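Workplace Design and Corporate Real Estate
Notes for session 6: How a company ends up in the office it's in
Last updated March 17, 2018

Hi all. These are my notes from the session, cleaned up a bit and with the parts I rushed through filled in. If you missed class, read these first and then do the floor plan exercise before we meet again. I'm going to assume you still have the lease vocabulary sheet from session 3 somewhere. If you don't, get it from a neighbor.

Where we left off

Last time we talked about headcount forecasts and why they're nearly always wrong. I want to pick up from there, so keep the Balley case handy. Quick recap: Balley is a software company that signed for two floors of a downtown tower on the strength of a hiring plan. The hiring plan slipped by a year and a half. They paid rent on a floor that had carpet, lights and one very lonely ping-pong table.

Somebody asked in class whether that was a mistake. I said yes too fast, and I'd like to take it back a little. The second floor cost them money, sure, but when they did finally grow they didn't have to move, and moving is brutal. You lose weeks. People quit over a commute that got 20 minutes longer. So when you write up Balley for your paper, please price the move they didn't make as well as the floor they didn't use. Most of the drafts I've seen only do the second part.

Usable versus rentable, one more time

I'll keep saying this until it sticks. Usable area is the space you can put people and furniture in. Rentable area is usable area plus your share of the lobby, the corridors, the shared restrooms and so on. You pay on rentable. You plan on usable.

The ratio between the two is the load factor. Two buildings can quote you the same rent per square foot and one of them can be a far worse deal, all down to a big beautiful lobby you're helping to pay for. I love a big beautiful lobby! But know what it costs you before you fall for it.

Work through this one on paper. A tenant needs 1300 square feet of usable space for a small satellite office. Building A has a load factor of 1.10 and Building B has a load factor of 1.20, same rent per rentable foot. Building A charges for 1430 feet, Building B charges for 1560. Now multiply that gap by the rent and by the years in the lease. It adds up quicker than people expect.

The Husulby building

This was the long case, so more detail. Husulby is the mixed-use block we looked at on the slides, offices up top and shops along the street. Danuta Jasińska led the interior fit-out for the anchor tenant, a payments company called Jano, and she was kind enough to let me use her planning documents in this class. Please don't pass them around.

What I like about Husulby as a teaching case is that you can follow the decisions in order. Jano started with a wish list, and it was a long one: a roof terrace, a staircase joining the floors, a cafe, a big room for all-hands meetings, quiet rooms, phone booths, showers for the bike people. Then the first cost estimate arrived and the list got shorter.

The staircase is worth a closer look. Cutting a hole between two floors for an internal stair means you pay for the construction, you lose the floor area on both levels, you need the landlord's consent, and very often you have to put the slab back when the lease ends. (That last one is the restoration clause. Look it up again if it's gone fuzzy.) Danuta's team argued for it anyway. Their case was that people on separate floors connected only by elevators hardly ever talk to each other, and Jano had just had a bad year of exactly that in the old place.

They kept the stair and dropped the terrace. I think that was right, though plenty of you disagreed, and the argument about it was the best ten minutes of the class. The people on the terrace side made a good point about recruiting: a candidate walking through on a tour remembers the view a lot more than they remember a stair.

Desks, and how many

Jano planned for 216 desks and a bigger staff than that, which means sharing. Sharing ratios make people nervous, and I get it, nobody likes hunting for a seat at nine in the morning. A few things to keep in mind when you're looking at one:

Ask who was measured. An average over the whole company hides the accounting team that is in every single day.
Ask when it was measured. August numbers are useless, half the office is at the beach.
Look at where bags and coats go. If there are no lockers, people will claim desks with their stuff and your ratio falls apart.
Check the meeting rooms too. When desks get tight, people camp out in the small rooms - and then everyone complains that there aren't enough rooms.

Zbigniew Kołodziej's study of the Szulc headquarters is the reading for this part. It's long, and the middle section on badge data is dry, but do read the interviews at the end. Szulc cut desks and added rooms, and the staff ended up happier with less total space. He's careful about not claiming too much from one building and you should be too.

Test fits

A test fit is a quick layout that shows whether your program goes into a given floor plate. Landlords will often pay for one to get you interested. Take it! But remember who's paying, and check the desk sizes. I've seen test fits that got the numbers to work with desks you couldn't fit a monitor and a sandwich on at the same time.

Things to check on any test fit: the distance from the windows to the core, the column spacing, where the plumbing comes up (your kitchen wants to be near it), and whether the exits still work once you've drawn in all your walls. If the columns land in the middle of your big meeting room, stop and start over.
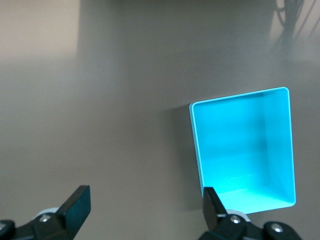
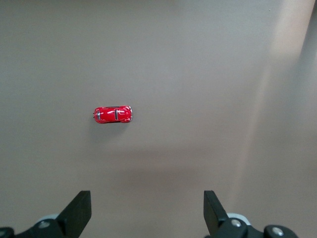
Exercise for next time

Take the blank floor plate I handed out and fit the following into it:

1. Desks for a team of 20, no sharing.
2. One meeting room for ten and two rooms for four.
3. A kitchen, placed somewhere the plumbing allows.
4. A reception area. Keep it modest.

Draw it by hand, pencil is fine. Write half a page on what you gave up to make it fit. I care more about the half page than about the drawing, so don't spend all night with a ruler.

Reading

The Szulc study, interviews section.
The Husulby planning documents, cost estimate and the memo on the stair.
Your own notes on Balley, for the paper.

Office hours are the same as before. If you want to switch your paper topic, come and tell me before you start writing - I'm pretty easy about it, but I do need to know.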